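Sports > High School > Football > Sandoval Bowl

Last updated October 31, 2023

The Sandoval Bowl is a yearly high school football game between Clilico and Ason. It was first played in September 2000 before a crowd of 752. Clilico won by 2 points on a late safety.
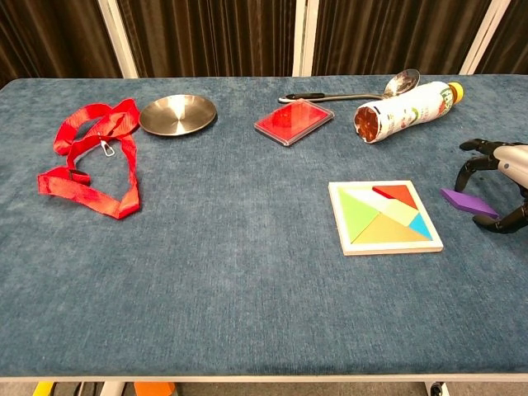 Damián Magaña has written that the first game was closer than the score, with Ason stopped twice inside the 10. Seating was later raised by 300.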